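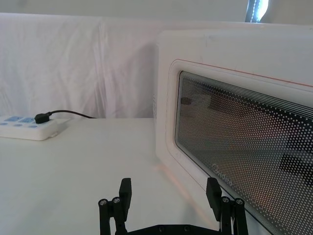 Shared Workshop Releases Plans for Kitchen-Task Robot Arm Built by Its Members

BOSTURA, 10 November 2022 – Garnudum, a member-run workshop in Bostura, today released the full build plans for Umali, a tabletop robot arm designed to practice ordinary kitchen jobs. The plans cover the arm, a two-finger parallel gripper, the wrist camera mount and the software needed to run them. They are free to download and may be copied and changed by anyone who keeps the same license on their own version.

Umali was built over nine months of evening sessions at the workshop. The first tasks chosen for it involve a microwave oven: reaching the door, opening it, placing a bowl inside and closing the door again. The test oven is a white Midea countertop model with a dotted glass window. It stands on a plain white table in front of a white cloth backdrop.

"We wanted a project that people could repeat at home on a table they already own," the workshop said in a statement. "Most of our members had never worked on an arm before this one. The plans are written for people in that position."

About the build

The gripper has two upright black fingers, each with a flat rectangular pad at the tip. Bars and posts below the pads form the linkage that carries each finger, and a flat bracket ties the two sides together. The release includes drawings for every part of the gripper, with notes on which holes need to be drilled after printing and which can be left as they come off the printer.

The camera sits at the wrist and looks out over the fingers. Members tried a fixed camera on a stand in July and dropped it when the arm kept blocking its view of the door. Moving it to the wrist meant rerouting the cable and rewriting part of the calibration program. Both versions of the program are in the download, as some builders may still prefer a fixed view.

Glossy surfaces took up more of the schedule than planned. A white oven on a white table gives the software few strong edges to work with, and daylight from a window changes the look of the door glass through the day. The workshop now records practice runs at different hours and keeps them all, including the failed ones. The release contains 221 recorded runs, each with the camera video, the joint positions and a short text note.

Safety notes

The microwave is not used for heating during robot practice. The instructions call for an emergency stop within reach of the person running the arm, and for all cables to be kept behind the work area. Builders are asked to run every new motion at low speed first, with nothing on the table that can break.

Build nights

Garnudum will hold six build nights for people who want to put together an arm of their own. Places are open to members and non-members. Each participant will need a laptop; hand tools, printers and soldering stations are supplied by the workshop. A printed parts kit costs $150 and does not include motors or a camera. People who have their own printer can skip the kit and use the files in the download.

Work on a second set of tasks, under the name Plimano, has started. It will use the same arm and gripper with drawers and cabinet doors. No release date has been set for Plimano – the workshop expects to publish the recordings in small batches as they are checked.

About Garnudum

Garnudum is a shared workshop with areas for woodworking, electronics and 3D printing. It is paid for by member dues and class fees. All projects built with workshop funds are published with open plans.

Press contact

Garnudum Workshop, Bostura
Press questions and requests to visit the Umali bench can be left at the front desk during open hours.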